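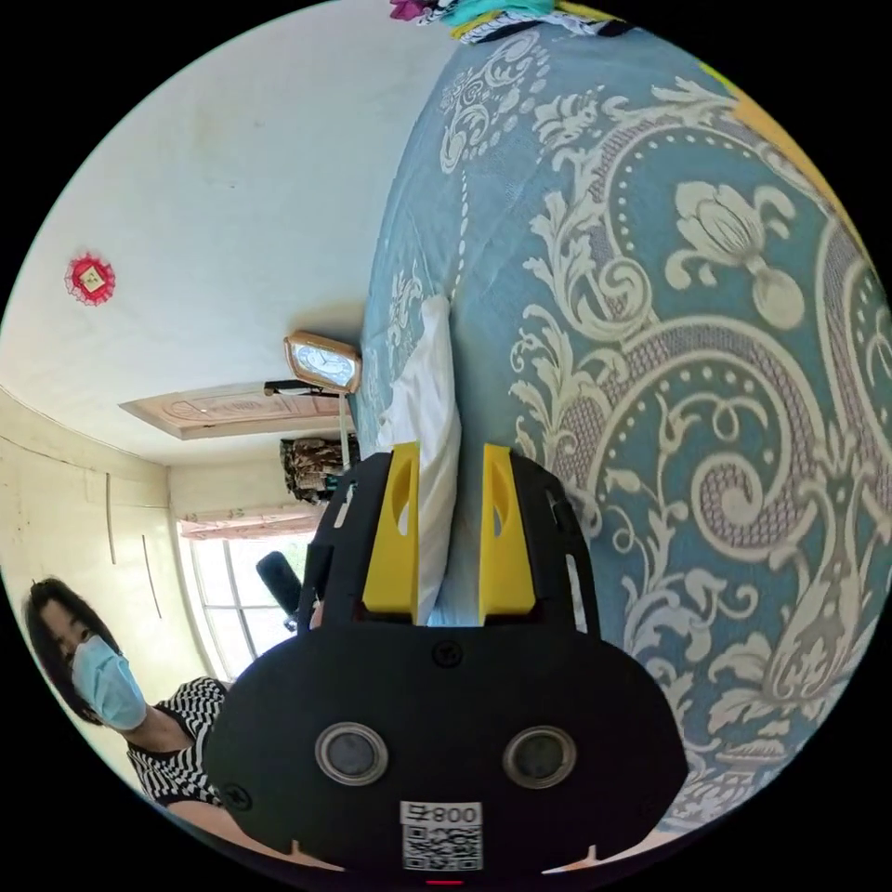
Abierto por Yeshi Yilma | septiembre de 2021 | Asignado a: Edvin Fjeld | Estado: resuelto

Apartamento Nonditz, dormitorio. El termostato Cillska pierde la conexión con la centralita todas las noches y la calefacción se queda en la última consigna. La huésped avisó de que a las tres de la mañana seguía a 27 grados.

Lo que he probado:
– Reiniciar el termostato desde el menú. Vuelve a conectar y cae otra vez a las pocas horas.
– Cambiar las pilas. Igual.
– Acercar la centralita al pasillo. Aguanta una noche y media.

En el registro sale siempre el error 14, «sin respuesta del nodo».

Edvin Fjeld: ¿Qué versión de firmware tiene la centralita? En junio vimos algo parecido en Grastmont y era el canal de radio, que coincidía con el del router.

Yeshi Yilma: 2.8. El router está en automático.

Edvin Fjeld: Fija el router en el canal 1 y pasa la centralita al 25. Después hay que volver a emparejar el termostato: mantén pulsado el botón central 10 segundos hasta que parpadee. Si no lo borras antes de la lista, se duplica y el horario se queda en el antiguo.

Yeshi Yilma: Hecho. Se duplicó igualmente – borré los dos y lo emparejé de nuevo. El horario nocturno hay que meterlo a mano.

Yeshi Yilma: Cuatro noches sin cortes. La consigna baja a 18 a las once, como estaba programado.

Edvin Fjeld: Cierro. Gudrun Løken revisará el canal en los demás apartamentos.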